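4.3 Sorting at the kerb and sorting at the depot

The two towns differ in who does the sorting. In Arnton, households are given four containers and are expected to separate paper, glass, metal and everything else before collection day. In Stundby, all dry recyclables go into one bag, and the separation is done afterwards at a depot outside the town. Earlier work has mostly compared the two arrangements by the weight of material recovered. Our interest is in how residents understand the rules, and whether that understanding survives a change in them.

We interviewed 35 residents, all of whom had lived at their address before the March rule change. Interviews took place in the home, usually in the kitchen, and residents were asked to show us where they kept their waste between collections. We did not ask them to sort anything in front of us. A pilot round had included a sorting task, and people treated it as a test, which made the rest of the conversation stiff.

In Arnton, most residents could say which container an item belonged in but had trouble explaining the rule behind it. Metal lids were a common case. Residents who put lids in with the metal said that this was because they were metal. Residents who left them on the jar said that the leaflet showed a jar with a lid. Both groups were confident. The leaflet, which was delivered to 2,000 addresses, does show a jar with a lid, under the heading for glass, and the text beside it says that lids should be removed. Only 2 of the people we spoke to remembered the text.

Stundby residents gave shorter answers. Several said there was nothing to know. When asked about particular items, however, they had firm views about what should stay out of the bag, and these views were stricter than the published list. Foil trays, aerosols and broken toys were often left out although the depot accepts the first two. One household washed and dried its tins, then put them in the general waste if the label would not come off. The council has never asked for labels to be removed. We think the practice comes from an older scheme run by Lahlou, the previous contractor, but we could not find a copy of its instructions.

Storage mattered more than we had expected. In flats without a balcony, material was kept under the sink or behind a door, and the size of that space decided how much was kept at all. Residents described taking glass out "when it gets in the way". In houses with a shed or a side passage, the containers were outdoors and were hardly mentioned. This agrees with the survey results in section 4.1, where floor area was a better predictor of separation than age or stated concern for the environment.

The depot side of the question is taken up more fully in section 5. We note only that residents in both towns had a vague picture of what happens after collection. Some believed that everything was burned. Others assumed that sorting was entirely automatic and that their own effort made little difference.

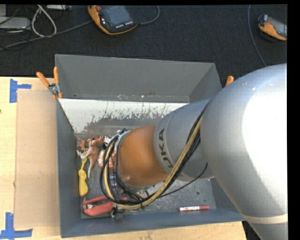

Figure 12. Industrial arm reaching into an open metal bin.

Said Ouazzani, commenting on a draft of this section, objected that we treat the belief in automatic sorting as an error to be corrected, when for a Stundby resident it is close to what the council's own material says. He also asked why nobody in the Arnton group had been shown the Stundby list. We accept the first point and have changed the wording of the coding scheme, so that the category is now "expects sorting later" instead of "misinformed". The second would need a further round of interviews.

One result did not fit either account. Residents who had moved between the towns tended to keep the habits of the first. A couple who had come from Arnton to a flat in the Arero estate in Stundby still kept glass and paper apart indoors, and combined them in the bag on the morning of collection.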